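Stallel Museum Opens Retrospective of Printmaker Osaze Amadi

STALLEL, December – The Stallel Museum will open a retrospective of the work of Osaze Amadi this month, with 346 prints, drawings and notebooks shown across two floors. Many of the works come from private collections and have never been on public view.
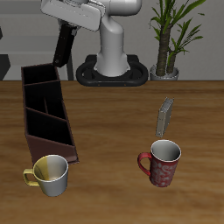

A white arm and a potted plant in a computer-rendered interior.

Amadi trained as a sign painter before taking up woodcut, and he is best known for the Orkutetti series, a set of 18 large black-and-white prints based on river ports. The full series hangs together for the first time in the museum's east gallery. Early lithographs made at the Cho workshop fill the rooms next to it.

"I had forgotten making some of these," Amadi said. "The small ones from Cho still look right to me." 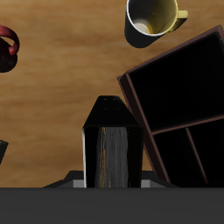

The upper floor covers his later move into color and includes sketches for book covers and theater posters. A catalog published by Emen Press in an edition of 2,000 will be sold in the museum shop. The first 500 copies include a signed print.

Admission is free for members and children. Doors open at 10 a.m. Press images and interview requests are handled by the museum's press office.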